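Holteo Community Help – Records and Home Office

Filing loose sheets in plain folders without fasteners

Fouzia Durrani
Posted 1/15/25

Our office is converting a set of client records from ring binders to plain open folders. The sheets are no longer punched, and the folders have no prongs or pockets. Staff report that pages slide out when a folder is carried upright or placed in a drawer at an angle. I would be grateful for advice on how sheets should be placed, how many a folder may reasonably hold, and whether a blank sheet at the front or back serves any purpose. The folders are yellow. We have 371 of them in stock and would prefer not to replace them.

Virk Records Desk

The usual practice is to lay the folder open and flat on a firm surface before anything is placed in it. Filing into a folder held in the hand is the most common cause of crooked pages. Bring the long side of each sheet parallel to the crease and push the stack gently toward the fold until it stops. A narrow margin of folder should remain visible along the outer side.

Should a sheet sit at a slant, lift it out completely and set it down again. Sliding it while the folder is half closed tends to bend the corners. A blank sheet is acceptable as a divider or as a cover for the first page of a record, provided that everyone in the office understands its use – otherwise it will be discarded by the next person who opens the file.

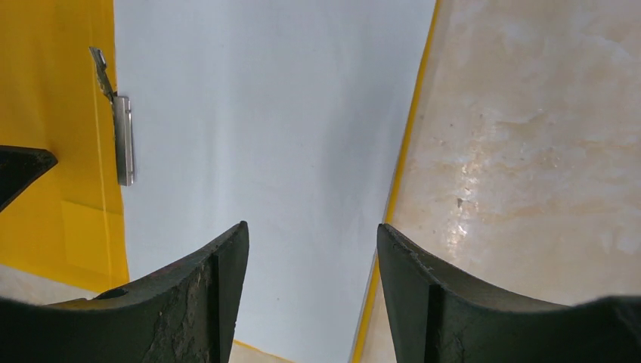 Rila would add that the crease matters more than the sheet. Many folders have extra score lines beside the main fold, and these should be pressed in before the folder is filled. Once the spine has been squared off, a thicker stack rests against it and stays in place much better. We set our own limit at 100 sheets and start a second folder after that, marked with the same record number. For drawers, file with the fold facing down. For carrying between rooms, a wide elastic band is sufficient and leaves no marks if removed the same day.

Zilov_1746

Just staple them. We switched in September and have had 3 complaints, all about staples catching on each other.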